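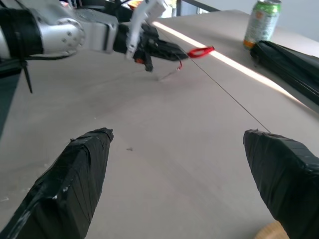
Will a robot do my chores yet?
October 2019

I fold my own shirts. I mention it because in January I told everyone at dinner that I would not be folding them by the end of the year, and Kenta Matsuda wrote it down on a napkin and kept the napkin.

So I have been reading up, mostly to find a way out of paying him. The news is mixed. Machines are superb at doing one thing in one place forever. The Uibo plant out past Ledness has 16 of them putting lids on jars, and I gather the jars are very happy. But hand a machine a piece of wire and ask it to do what my grandfather did while listening to a ball game, and things slow down a lot.

Wire is awful stuff. It bends when you push it and springs back when you let go. A thin one is hard to see even with good eyes and a lamp. With two arms, one can hold an end while the other holds the other end, and keeping the thing straight between them already counts as a respectable piece of work. I used to think tying a knot was beneath me. I take it back.

Laundry is wire's big floppy cousin, so you can see where this leaves my shirts. Dishes I have more hope for, as long as you don't own any nice ones.

My neighbor in Nundatley says to give it 2 years. He also said that about the Admont bypass, and I am 41 now and still take the long way to work.

I owe Kenta lunch. He has picked a place with tablecloths, and I have asked him who he thinks irons them.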